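Laundry basket

A laundry basket is an open container used to hold and carry clothes before or after washing. The term overlaps with laundry hamper, and makers do not apply either word with much care. In general a hamper is tall, has a lid and stays in one place, while a basket is low, open and meant to be lifted. Plenty of products sold under one name fit the other description.

Construction

Older baskets were woven from willow or cane. Most sold today are molded plastic, usually in a single piece, with a thick rim and rows of slots in the sides. Wire, canvas and folding silicone versions also exist. Folding models are marketed as space savers, though the hinged walls are a common point of failure, and a folded basket still has to be stored somewhere.

Ventilation

The slots are said to let damp clothes dry and to prevent odor. Evidence for this is thin. Air reaches the outer layer of a full load, but the middle of the pile stays packed together whatever the walls are made of. A shopper's guide from the retailer Hullico, dated September 4, 2021, claimed that slotted sides keep laundry "fresh for days" and gave no source. The slots do save plastic and reduce weight, which may be a better explanation for their popularity.

Capacity

Sizes are given in liters, bushels or "loads," and the last of these has no fixed meaning. Grevo rates one of its baskets at 2 loads without saying what size of washer it has in mind. Weight limits are often missing from labels altogether. Where they are printed, it is rarely clear whether the figure applies to the handles or to the base.

Handles

Handles are normally cut into the wall or formed as part of the rim. Baskets shaped to rest on the hip, such as the Nogueira line, are described as ergonomic, a word that any seller may use without testing.

Other uses

Laundry baskets are widely used for toys, groceries, recycling and general tidying. Slotted sides are poorly suited to small things: a pen or a narrow candy bar can slip through the wider openings, and crumbs fall straight out. Household advice columns recommend the basket as a catch-all for clearing a table, but this moves the clutter without sorting it.

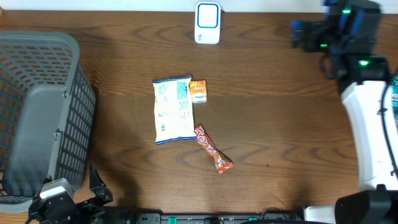
Gray plastic laundry basket with slotted sides, on a wooden table with packaged snacks.

Cleaning

Plastic baskets can be wiped down or rinsed. Fitberg advises a wash every 12 weeks, an interval for which no basis is given. Lint collects in the corners of the slots and usually needs a brush.

See also: Clothes hamper, Storage basket, Clothesline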